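2026-06-09
Jayanthi Gounder

4.2 Labeling rules for near-miss colors

We were delighted by how much one plain rule did for us. Annotators on the Onus set must name an object by its agreed color word before they mark the grasp - never after. Of 2895 episodes, 713 had been labeled under the older Nerham guide, and we relabeled every one. The rule matters most where two shades sit close together, as with the green-teal and blue-teal cubes in Figure 2, where the gripper holds a blue one clear of the table. We now ask every site to write down its color words before recording starts.

Figure 2 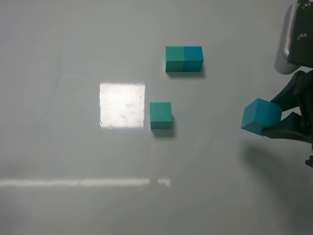
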